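Demonstração de tarefas: nova fase no laboratório de montagem

Última atualização: abril de 2022

O grupo de manipulação da Gromer deu início à segunda fase do projeto Unnithan, dedicada ao ensino de tarefas de montagem a robôs por meio de demonstração manual. Nesta etapa, o trabalho concentra-se nos conectores de chicotes elétricos, componentes flexíveis cujo manuseio continua a oferecer dificuldade aos métodos de programação convencionais.

Foram registradas até o momento 107 demonstrações, das quais 57 já passaram pela revisão interna e integram o conjunto de treinamento. Participam da atividade oito operadores, todos habilitados no curso introdutório ministrado por Nathalie Landry, responsável técnica pela fase. As sessões prosseguem na mesa redonda do escritório, e a reserva de horários deve ser feita junto à coordenação com sete dias de antecedência.

Recomenda-se aos operadores que mantenham ritmo constante e evitem correções bruscas – uma demonstração interrompida deve ser descartada e repetida desde o início. Os pedidos de acesso aos dados revisados serão recebidos ainda neste mês.

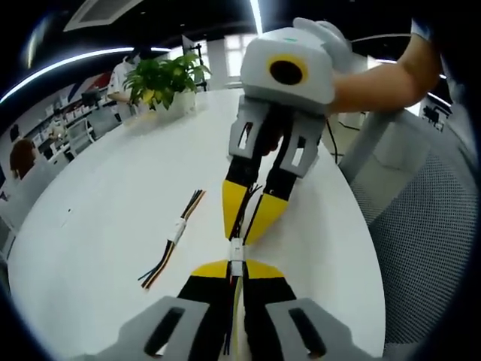
É necessário saber programar para participar das demonstrações?

O curso introdutório é o único requisito, e as inscrições são feitas diretamente com a coordenação do projeto.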